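24 Aug 2026
Ristley preamp, channel B noise

Picked up from Ilham Lamrani's note on the bench sheet: channel B hisses at high gain, channel A does not. Same mic, same cable, swapped at the input to rule out both. Hiss stays with B.

Shorted the input with a 150 ohm load and measured at the line out. A sits where it should. B is 9 dB worse at full gain and the gap closes as the gain comes down, so the fault is ahead of the gain pot. Phantom supply clean on both channels, on and off.

Reseated the input transformer socket. No change. Swapped the first-stage transistor pair from A to B and the noise did not move with it. That leaves the feed resistors, the coupling caps and the board itself. Feed resistors read in tolerance, which says little about excess noise. Lifted both on B and fitted metal film from the Tamiru drawer. Down to 2 dB over A. One of the old pair was carbon and does not match the schematic, so somebody has been in here before us.

Remaining 2 dB is probably leakage around the pattern switch. There is old flux between the pads. Cleaned with IPA, left under the lamp for 30 minutes, not remeasured yet. Will do that cold tomorrow.

Also ran the Ulon condenser through A as a sanity check on the rig. Spoken word at arm's length, then keys, paper and wrapper crinkle for the top end. Crinkle is a better test than keys on this capsule — keys overload it and you end up judging the overload.

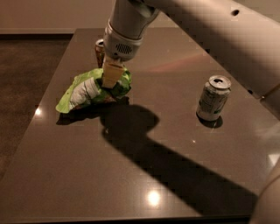
Green snack bag, gripper pressed into the folds.

Crinkle take through A is saved under the Jekix folder, peak level noted in the file name. Repeat on B at the same gain setting once the board is remeasured.

To do:
Remeasure B, shorted input, full gain and half gain.
Check A for the same carbon resistor.
Order coupling caps, both channels, to be fitted in October with the power supply work.
Ilham to correct the schematic, R92 is drawn on the wrong side of the cap.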